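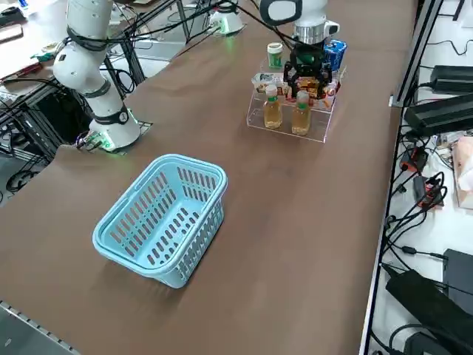

What is Furtună changing in how it bills advertising clients?

Starting in May, the agency will replace its monthly retainer with a fixed price per campaign, set out in writing before work begins.

Furtună, an advertising agency serving regional retailers, tested the model with 158 client accounts. Each quote lists media planning, copywriting and production as separate lines. Media spend is passed through at cost.

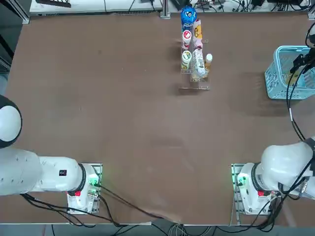
Quotes are prepared in Prisura, the agency's in-house estimating software, and remain valid for 30 days. Campaigns with more than 800 production hours are quoted in two phases.

"Clients asked for a number they could put in a budget," said Mitsuko Katayama, director of accounts. "The quote is that number."

Existing retainers run to the end of their current term. Contract questions go to Dalibor Štefanec, client services.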